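In Defence of Unpacking on the Bed

Aug 13, 2023

My mother would not like this essay. In her house, food belonged to the kitchen and the bed belonged to sleep, and between the two there was a long corridor which nothing edible was permitted to cross. I respected this rule for the first half of my life. Then I moved to a flat in Norano where the kitchen has 33 centimetres of worktop beside the sink, and I began to think differently about where a person may put down the shopping.

I want to argue that the bed is the best table in a small home, and that we should stop being ashamed to use it.

Let me begin with the practical side. Fruit and vegetables need to be sorted when they come home. I know many people do not do this. They open the lower drawer of the refrigerator, turn the bag upside down and close the drawer again. After one week they find something soft at the bottom, and they say that the market in Badon sells bad tomatoes. I have heard this complaint from neighbours many times, and I do not agree with it. The market sells tomatoes of different ages, as every market does. A tomato which is red today should be eaten today or tomorrow. A green one can wait for a good while, if it is not pressed under a melon.

To sort, you must see everything at once, with some space between the pieces. My worktop cannot offer this. When I put six tomatoes there, the first one is already looking at the floor. The dining table could do it, but in my flat the dining table is also the desk, the ironing place and the home of the printer. The bed is wide, it is usually free in the daytime, and it is soft. This last quality is more important than it seems. An avocado which is put down on stone a little too quickly will have a brown spot inside, and you will learn about it only when you have already made the toast. 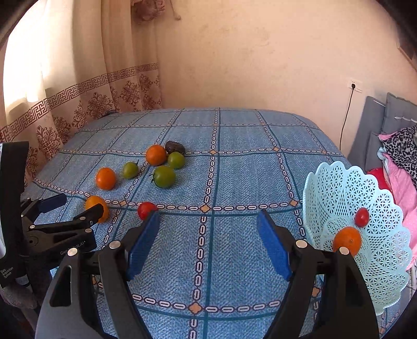 My own method is simple. I first lay down a cover which can be washed, never the sheet itself. I take the things out of the basket one by one and put them on one side of the bed, so the other side stays open for the groups I am going to make. Ready things come nearest to me. Things which need time go to the back, near the wall. If I am not certain, I press very gently next to the stem, and I decide. It takes less time than making a coffee, and afterwards I know what we will eat for the next days. I have not written a weekly menu since I started.

There is one serious objection, and it is about cleanliness. Markets are dusty. Roots have earth on them, leaves can have small animals on them, and I admit that I once found a snail walking calmly towards my pillow. For this reason I do not bring potatoes, carrots or lettuce to the bedroom. They go directly to the sink. Only the smooth things with a skin are allowed on the bed, and the cover goes into the wash more often than before. I believe this is a fair agreement. People put suitcases on their beds after these have travelled on the floor of a train, and they do not feel guilty about it.

The second objection is about order. A friend of mine, who has a big kitchen, told me that every activity should have its room. It is a beautiful idea, and it was made by people with many rooms. I read in July a brochure for the new Pinheiro apartments at the end of our street, and there the kitchen had an island almost as long as my bathroom. The price was 1,673 a month. For this difference in rent I am ready to carry a basket a few steps more.

I should say also something about pleasure, because an argument made only from usefulness would not be complete. Food in a refrigerator is a stock. On a cloth, in daylight, it becomes again something which grew. I notice the differences of colour, how many oranges exist between yellow and red, how one small tomato has kept its stem and its neighbour has lost it. My cover is an old cotton one from the Fonero shop, bought in a sale, and I did not choose it for this job. Yet I have never enjoyed looking at it so much as when there is a row of fruit across it.

I do not ask that anybody with a good long table should change their habits. But if you live in a small flat and you are fighting each week with the edge of the sink, try the bed one time. Shake out the cover afterwards, from the window if your neighbours below are patient. And check for snails before you lie down.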